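Passing the cup

At a sixth-form robotics club in Nedham, a term's work comes down to one pink plastic cup and two arms

15 September 2019

The robotics club at Nedham meets in a room above the college workshops, up 40 concrete steps with no lift. The two arms were carried up in August, in pieces, and bolted together over four afternoons by students who had given up part of their holiday to do it.

There are 17 members this year. Most are studying maths or physics, two are doing textiles, and one joined to get out of hockey. They are preparing for the Tistcombe Handling Challenge, a regional contest in which school and college teams get a pair of arms to do small household jobs. The job set for the first round is a handover. One arm has to pick up a cup, pass it to the other, and have it put down again without anyone touching the table.

It sounds easy and it is not. A person passing a cup adjusts their grip without thinking about it. The arms have to be told where to be, how far to open and when to let go, and each of those is a separate argument among the students.

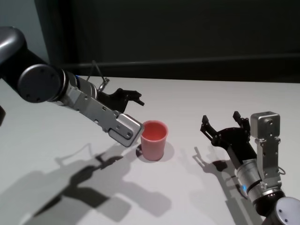 Getting hold of it

The team began by closing the gripper around the middle of the cup. That was steady enough, but it left very little room for the other arm. After a week they tried the rim, with one finger inside and one outside, which leaves most of the wall free. The drawback is that a cup held by the rim tends to tilt, and the second arm then has to meet it at an angle.

The control program is called Hulitz, a name the students will not explain. It stands at 882 lines, and a good many of those are comments left by one member for another. Some are helpful. One reads "do not change this number", and the number has been changed several times.
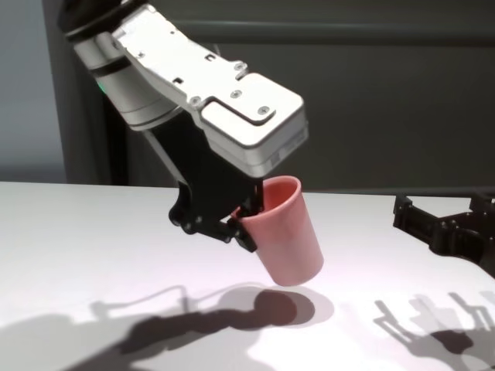

What the wrist sees

Each arm has a small camera near its gripper, and the club has spent more time on these than on anything else. Depending on how the wrist is turned, the view might be of the table, the other arm or the ceiling. The program has to find the cup in whatever it is given. 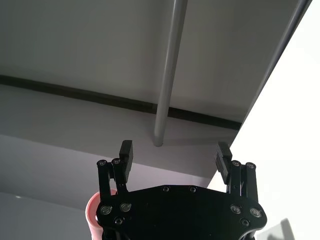

Colour does much of the work. The students chose pink because little else in the room is pink, and asked members not to wear it on test days. Shadows have been harder to deal with. Under the room lights the arms throw dark shapes across the white table, and an early version of the program took one of them for an object and tried to pick it up. A grant from Khasawneh, a packaging firm on the edge of town, paid for the cameras and for a box of spare gripper fingers, which is now half empty.

The other lesson has been about the table edge. A cup that lands on its side can roll, and the program now slows both arms down near the boundary. It costs a few seconds on each run. The club argued about that for most of an evening before agreeing to keep it.
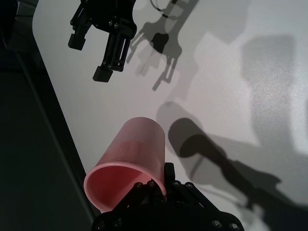
The cup on its side near the edge of the table, with the second gripper open above it.

Teams at Tistcombe get three attempts and the best one counts. Nedham has entered once before, with a single arm and a different task, and went out in the first round. Members say they would like to reach the second this time. Before then they want to try the handover with the blinds open, as the hall at Tistcombe has tall windows down one side and the organisers do not allow them to be covered.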